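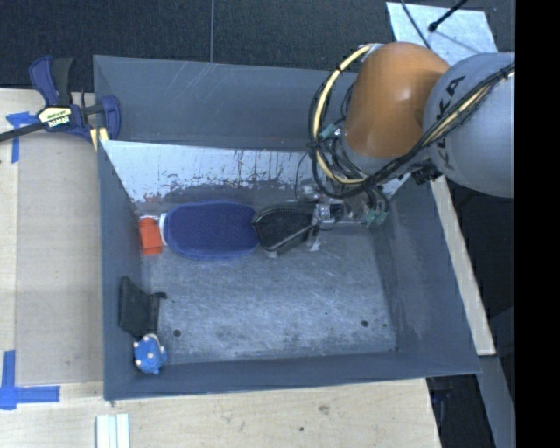
Doina Bošković sostiene que en el coro sobran contraltos y que, si hay que llamar a alguien, que sean bajos, aunque lleguen sin saber leer una partitura y con el bocadillo todavía en la mano. Lo dijo al final del último ensayo, con el abrigo puesto, y como lleva razón abrimos convocatoria.

El Coro Brzozowska busca voces para la próxima temporada. Somos un coro de aficionados de barrio, mixto, con más entusiasmo que tenores. Ensayamos dos veces por semana, de ocho a diez de la noche, en el aula 201 del centro cívico, segunda planta, al fondo del pasillo, pasada la puerta de yoga. El ascensor funciona cuando quiere. Quien no pueda subir escaleras que nos avise y bajamos el ensayo a la sala de lectura, donde además la acústica es mejor y las sillas peores.

Plazas disponibles

Bajos: 4. Se admiten barítonos dispuestos a mentir un poco.
Tenores: los que vengan. Llevamos tres temporadas escribiendo esta línea.
Sopranos: una, para cubrir una baja por traslado a Tarragona.
Contraltos: lista de espera. Véase Bošković.
Pianista acompañante: una plaza, con una gratificación que nos da cierta vergüenza detallar aquí y que se explica por teléfono.

Qué pedimos

Afinar razonablemente. Repetir una frase corta que se toca al piano y que nadie ha oído antes, salvo los que se presentaron el año pasado. No hace falta solfeo, pero sí venir con lápiz, y lápiz significa lápiz: las partituras son prestadas y la biblioteca que nos las deja ya ha visto el bolígrafo verde de la temporada pasada y nos ha escrito al respecto.

Pedimos también asistencia. Se puede faltar, todos tenemos primos que se casan, pero el que falte a más de tres ensayos seguidos antes de un concierto lo canta desde el público.

El programa

La primera parte son canciones de trabajo, de siega y de molino, en arreglos de Thabiso Du Plessis, nuestro director, que les ha metido unos compases de siete por ocho que los segadores no habrían perdonado. La segunda parte es una misa breve. Quedan por decidir los bises y no se aceptan sugerencias que incluyan palmas.

Hay concierto en diciembre y otro en mayo. En julio descansamos, o eso pone en los estatutos.

Cuota y vestuario

La cuota es de 23 euros al trimestre y cubre fotocopias, seguro y el café del descanso, que no justifica por sí solo la cuota. Se canta de negro. Negro entero, zapatos incluidos; el azul marino se nota desde la última fila.

Pruebas

Las audiciones serán en septiembre, por la tarde, a partir de las seis. Duran diez minutos y se hacen a puerta cerrada, con Thabiso al piano y Doina tomando notas. Las notas no se enseñan.

Para apuntarse basta con dejar nombre, teléfono y voz aproximada en la conserjería del centro. Si no sabéis qué voz tenéis, poned «no sé» y no «bajo-soprano», que ya nos ha pasado. Contestamos a todo el mundo, también a las contraltos.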